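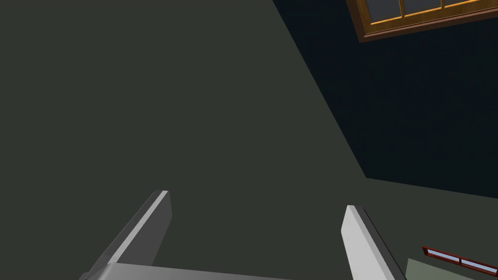
*Silver gray, pale gray, charcoal gray, and a dark gray-green.*

# What Is Gray, Anyway?

Gray does not get invited to many parties. Ask a class to name their favorite color and you will hear blue, purple, and one person who says "gold" to be difficult. Gray waits by the coats.

This is unfair, and we are going to fix it.

## Is gray a color?

Depends who you ask, and how long you want the conversation to last. Look at a rainbow and you'll find no gray stripe. A rainbow is sunlight spread out into its separate colors, and gray isn't in the lineup.

Gray happens when a surface sends back all the colors of light pretty evenly, but keeps a good share of them for itself. If it sent nearly all of them back, you would call it white. If it kept nearly all of them, you would call it black. Gray is the stuff in the middle.

## The sneaky part

Take a sheet of white paper. Fold it down the middle, stand it up like a tent, and put a lamp on one side. Now look at the side away from the lamp. It's gray! You did not paint it. The paper is the same paper it was a minute ago.

Your brain knows this and keeps quiet. It sees a bright side and a dim side and tells you "folded white paper" instead of "one white thing stuck to one gray thing." It does this all day long, and has never once asked for an allowance.

Artists use the trick backward. Draw a box with three sides showing. Leave the top white, make one side light gray, and make the other side dark gray. The box seems to pop up off the page, although the page is as flat as ever. Without the grays, it is three lopsided shapes having a meeting.

## Why are clouds gray?

A cloud is made of tiny drops of water or bits of ice that bounce sunlight in every direction. A thin cloud lets lots of light through, so it looks white from below. A thick one bounces so much of the light up and sideways that not much reaches your picnic. From an airplane, the top of that same grumpy cloud can be dazzling white.

## Mix your own

You need white paint, black paint, and a shirt that has already given up.

1. Put a big blob of white on a plate.
2. Add a speck of black. Smaller than that.
3. Stir, paint a square, and add another speck.
4. Keep going until you reach a gray you'd call "wet elephant."

Always add the black to the white. Black paint is very bossy, and if you start with a blob of it you will use up the whole bottle of white trying to change its mind.

For a fancier gray, mix orange and blue, then add white. Use more blue for a chilly gray and more orange for a cozy one. Wash the brush before it dries.

*Words by Tyyne Niskanen. Paint squares tested by Latifa Bouazza, age 10.*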